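Flurkarbridge to change laundry wastewater rules in August

Shared laundry rooms in Flurkarbridge will have to fit lint and fiber filters to their drain lines under a revised discharge rule that takes effect in August. The town's water department published the final text on Tuesday. It applies to any building where 8 or more households use the same washing machines, and to all coin-operated laundries regardless of size.

The rule sets a maximum filter opening of 100 microns. Filters must be installed between the machine outlet and the building drain, at a point that can be reached without moving the machine. A bypass line is allowed only if it has a valve that closes by hand and a tag showing the last date it was opened. 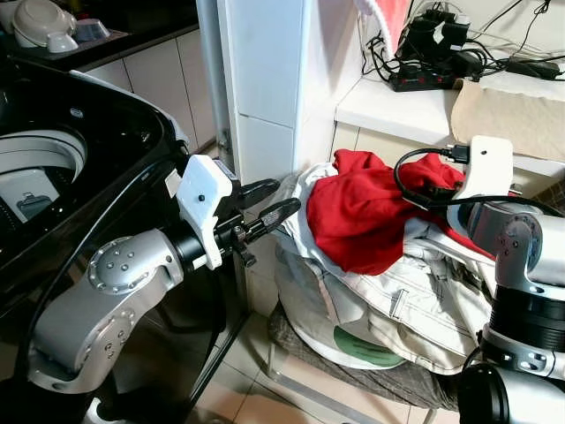 The department began work on the change after repeated blockages at the Lostgate pumping station, where matted textile fiber was found wound around the pump impellers. Esko Eskola, the department's operations engineer, said the station had been taken out of service twice for cleaning.

"Grease gets most of the attention, and we already regulate it," Eskola said. "Fiber passes through a domestic trap easily and then collects on any surface that rotates."

Single-family homes are exempt. So are buildings where each apartment has its own machine and a separate drain connection. Buildings with a mix of shared and private machines must filter the shared ones only.

Owners must keep a maintenance log. The final text requires a filter to be cleaned after every 100 wash cycles or every 2 weeks, whichever comes first. Collected fiber goes in the household trash and may not be rinsed into a sink or floor drain. The log has to be kept on the premises and shown to an inspector on request.

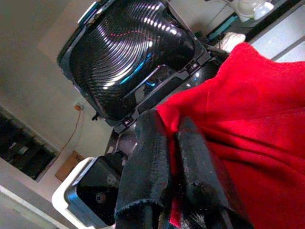

Ribbed black plastic with a glossy surface.

An earlier draft would have required a second filter stage for machines that discharge more than 1000 liters a day. That section was removed after building managers objected to the floor space needed. The department said it may return to the question once it has flow readings from Lostgate under the new rule.

Lumturie Matić, who manages rental buildings in the Petek district, said the revised version was easier to meet but left one matter open. "The text says where the filter goes. It doesn't say who signs the log when the laundry room is run by an outside contractor," she said. The department said responsibility stays with the building owner unless a written contract assigns it to another party, and that the guidance sheet will be amended to state this.

Existing filters may stay in use if the owner can show a data sheet with the opening size. The Fuvow cartridge units already fitted in several Petek buildings will be accepted on that basis. 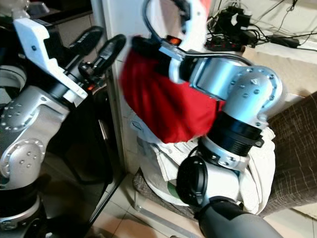

A crumpled red cloth held in a gripper.

Inspections will be made during normal working hours. A first failure results in a written notice and a period to correct the fault. Fees for a repeat inspection are listed in the department's existing schedule and are unchanged.

The full text of the rule and a blank log sheet are available at the department's front counter.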